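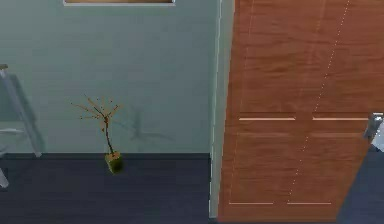 Potted plant against a pale wall, computer-rendered.

Themed Entertainment, Unit 5: Scare Walks and How People Move Through Them

OK, so these are the notes from the session on haunted walk-throughs, typed up and slightly cleaned up, with the bits I skipped because we ran over. If you were there, you can jump to the section on batching, which I rushed. If you weren't, start here and read the Wandthorpe handout alongside.

1. What we mean by a walk

A walk (or maze, or house, depending on which park you grew up near) is a fixed route that guests go through on foot, with actors working set positions along it. A scare zone is the open version: no door, no fixed route, people wander in with a corn dog and wander out again. I'm sticking to walks this week. Zones get their own session and they need it, they're a completely different headache!

The case I keep coming back to is the autumn event at Wandthorpe, a small regional park where I worked three seasons, two of them as a scare actor and one as assistant to the show director, Niamh Sheehan. The big walk there was called Vincze, after the family in the backstory: a butcher, his sister, a cellar. It had 14 rooms in its first year and 12 in its second. Keep those two numbers in your head, because most of what I want to say comes out of that change.

2. Room count isn't length

Everybody in the group wanted to argue about this one, which I loved. When Niamh dropped two rooms, guests came out saying the walk felt longer. The footprint was the same. She took the walls out between the pantry and the smokehouse, and between the two bedrooms, and made each pair into one larger room with a bend in it. So guests spent more time in a space where they couldn't see the exit, and less time passing through doorways.

Doorways are a rest. You push a curtain aside, you know you're going from one thing to the next, your shoulders come down a little. Too many of them in a row and the guest gets a rhythm: curtain, scare, curtain, scare. Levente Kovács, who ran the cast in the second year, called it the metronome and he'd walk the route snapping his fingers to find it. Try that when you do your own floor plan. I mean it, get up and walk it in the hallway.

3. Quiet rooms

A quiet room has no actor and no effect going off. Students always want to cut them! I get it, you have one shot and a budget and a room doing "nothing" looks like waste. But the group needs somewhere to bunch up again after the people in front have bolted, and the people at the back need to get their turn at being scared by something other than the person in front screaming.

In Vincze the quiet room was the parlor, room seven in the second year. Armchair, a radio playing very low, a window with a light behind it. The first year it had a drop panel in it too, and Barnabás Dudás, who operated the panel, pointed out that half the groups were already looking straight at it when it dropped. The panel went. The radio stayed, and it got mentioned in guest comments more than the chainsaw did.

4. Batching

This is the bit I rushed. Batching means how many guests you send in at once and how long you wait before the next lot. Wandthorpe used groups of up to 16 in the first year, and it was a mess. The front four got every scare and the rest got a view of the backs of coats. They also accordion: the front slows down, the back piles up, then the front runs and the whole thing stretches over three rooms. Your actors reset for nobody and miss the next group.

In the second year the groups were half that size with a shorter gap. Hourly throughput came out nearly the same, and the line outside moved in small steps, so it felt faster to the people standing in it. The cost was on the cast. More groups means more hits per hour, and voices go. Jenő Kocsis, who played the butcher, lost his by the second weekend and finished the run doing it all with a cleaver on a tin tray. Worked great, by the way.

5. Actor rotation

Short version: plan it before you cast it. Two people per high-energy position, swapping on a schedule that is written down and posted backstage. Water at every swap. A position with screaming in it pairs with one that has none.

For next time

Read Lilla Szilágyi's chapter on sightlines (the scan is in the course folder, sorry about the crooked pages). Then draw a walk of no more than 12 rooms on one sheet. Mark every doorway, every actor position and at least one quiet room. Put your batch size in the corner and be ready to defend it. Pencil is fine. If you can't decide where the quiet room goes, draw it in twice and we'll fight about it in class.

Contact the course office | © Themed Entertainment course notes | Back to top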